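Course Materials > Textile Care and Household Science > Unit 4 > Handout 7

Bedding fibres, weaves and laundering

Prepared by Sanne Vanhove, with revisions by Ka-ming Wu
Updated July

This handout covers the material from the second half of Unit 4. Read it before the practical, and bring your burn test results from Handout 6. The section on water hardness has been moved to Unit 5.

1. Fibre content

Most sheets sold for home use are cotton, polyester, or a blend of the two. Linen, bamboo viscose and lyocell make up the rest of what you will meet in practice. The label gives fibre content by mass, so a sheet marked 50 per cent cotton and 50 per cent polyester has equal weights of each. It says nothing about how the fibres are arranged. In some blends both fibres are spun together into every yarn. In others the warp is one fibre and the weft is another, and the two sides of the cloth can then feel quite different.

Cotton takes up moisture into the fibre itself. Polyester takes up very little, and what moisture it carries sits between the fibres. This accounts for most of the differences you will notice in drying time, static and comfort in hot weather.

Viscose loses a good deal of its strength when wet. Handle it gently coming out of the machine and don't wring it. Cotton and linen are stronger wet than dry.

2. Weave

Plain weave passes each weft yarn over one warp yarn and under the next. Percale is a plain weave with a fairly close count. It is crisp, matte and breathable, and it creases.

Sateen floats the weft over several warp yarns before going under one. The floats catch the light and give the surface its sheen. They also snag more easily, and a sateen pillowcase will pill sooner than a percale one of the same fibre.

Flannelette is a plain or twill weave that has been brushed to raise a nap. The nap sheds for the first few washes. Clean the lint filter each load.

Thread count is the number of warp and weft yarns in a given area, added together. Some makers count each ply of a plied yarn separately, which inflates the number. Fedano, the supplier we use for the practical samples, changed its labels to single-yarn counting after a complaint from a retailer in Ustville, and one of its sheets went from a high advertised figure to a count of 283 without any change to the cloth. Keep that in mind when you compare two packets on a shelf.

3. Prints and colour

Printed bedding is usually coloured with pigment or with reactive dye. Pigment sits on the surface and is held by a binder. Reactive dye bonds to the cellulose. You can often tell them apart by turning the cloth over: a pigment print looks faint on the reverse, and a heavily pigmented area may feel slightly stiff. Neither sign is certain on its own.

Pigment prints lose colour by abrasion, so fading shows first on the folds and where people lie. Reactive prints hold up better to rubbing but are damaged by chlorine bleach. In both cases, wash inside out where the item allows it (doona covers and pillowcases) and don't overfill the drum.

Printed cottons with a white ground need some care in sorting. The ground picks up loose dye from other items, and navy and dark red are the usual sources. A new dark item should be washed by itself at least twice before it goes in with anything pale. 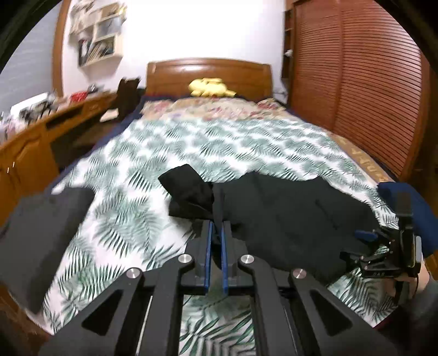

Colour transfer is easier to reverse while the cloth is still wet. If a pale sheet comes out tinted, keep it out of the dryer, rewash it straight away with an oxygen bleach at the warmest temperature on the label, and check it in daylight. Heat drying tends to set the stray dye, and a second attempt after that is often disappointing.

Asabe Oyelaran's group ran a transfer test last term using an undyed cotton strip pinned to each load. You will repeat it in the practical. Pin the strip at two corners only and write the load number on it in laundry marker, not biro.

4. Washing temperature

Routine washing at 40 degrees is enough for ordinary soil on sheets. Dust mites are a separate matter. They are killed at 60 degrees. A cooler wash removes a good part of the allergen but leaves live mites behind. Where someone in the household has a dust mite allergy, sheets and pillowcases should be washed hot each week, if the fibre allows it.

Check the care label before going above 40. Elastic in fitted sheets breaks down with repeated hot washing, and this is the most common reason fitted sheets are thrown out with the cloth still sound. Replacing the elastic takes less than an hour and is covered in the mending elective.

Soft toys that live on beds collect the same dust as the bedding and are often forgotten. If the label permits a hot wash, put the toy in a pillowcase, tie the end and wash it with the sheets. If it doesn't, seal it in a plastic bag and freeze it overnight or longer, then wash it cool to remove what is left. Dry it completely before it goes back. Thick stuffing can stay damp in the middle long after the outside feels dry.

5. Detergent

Use the dose for your load size and water hardness. Too much leaves a residue that attracts soil and makes towels and sheets feel harsh. Too little lets soil settle back on the cloth, and whites go grey over time.

Enzyme detergents work well on sweat and body oils at 30 to 40 degrees. Don't use them on wool or silk. Fabric softener coats the fibre and reduces absorbency - leave it out for towels and flannelette.

For the practical we will use Mota powder for all loads so that results can be compared. Weigh each dose on the bench scale. The scoop is not accurate enough.

6. Drying and storage

Line drying in sun helps whiten undyed cotton but fades prints. Hang printed pieces in shade or inside out, and bring them in once dry. Peg sheets by the hem, folded over the line by a hand's width, so that the weight isn't carried on two corners.

In a dryer, sheets roll themselves into a ball and trap smaller items. Stop the machine halfway and shake everything out.

Store bedding fully dry, in a cupboard with some air movement. Sealed plastic tubs are fine for a season if nothing damp goes in. Plain cotton bags are better for anything kept longer. Refold stored pieces along new lines once a year, as fibres along a permanent crease weaken first.

7. For the practical

Work in pairs. Each pair needs one percale sample, one sateen sample and one printed sample. Yung-ching Hsieh will hand these out at 10 am. Cut your test squares before washing and keep one unwashed square of each as a control.

Record the mass dry, the mass after spin, and the mass after one hour on the rack. Express moisture retained as a percentage of dry mass. The recording sheet is form 1288, in the tray beside the Panditz machines. Rinse time on those machines is fixed, so leave that column blank.

Questions about shrinkage measurement should go to Ngan-ling Lau before the session. Mark your squares with thread, as pen lines spread in the wash and make the second measurement unreliable.

Reading for next time: chapter on wool felting, first half only.

Contact: Textile Care teaching office | © Household Science course team | Back to top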